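Notes from the Back Room: moving the shop

Well, we did it. After 15 years above the bakery on Munro Street, the repair shop is now on the ground floor in Trutthorpe, with a door that opens straight onto the sidewalk (no more stairs!). I keep walking in the wrong direction for the light switch, and I still haven't found the good kettle, but the phone works and the rent is paid.

Packing took three weekends. I had 832 entries in the old stock book and I wanted every one of them to have a shelf to go to before it went in the van. That was a nice idea in April. By the last Sunday I was tipping whole drawers into boxes and writing "misc" on the lid.
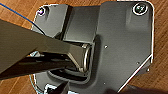
Gray plate with its chrome loop, on the wood floor.

The new place used to be a fabric store, so there are deep shelves along both walls and a long cutting counter I plan to keep. The floor was hiding under green carpet tile. I pulled up one corner out of curiosity and then lost a whole evening to it – my knees have not forgiven me. The glue came off with a scraper and a lot of radio.

A few of you have asked about the Binow sewing machines. Yes, I still service them, and yes, I kept all the belts. The older Morodum models too, although for those please call first and read me the number off the base, as

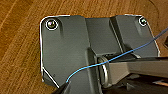 I have two sets of parts that look the same and very much aren't. If you dropped something off before the move, it came with me and your ticket is still good. There are 31 jobs on the waiting shelf, and I'm taking them in the order they came in.

Parking is easier than it was on Munro Street. Use the lot behind the pharmacy and walk through the alley, which comes out right next to my window. The bell is loud, so one push will do it.

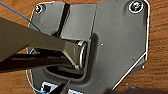
Hours for now

Tuesday through Saturday, 10 to 5. I close for lunch when I get hungry, and there's a note on the door when I do.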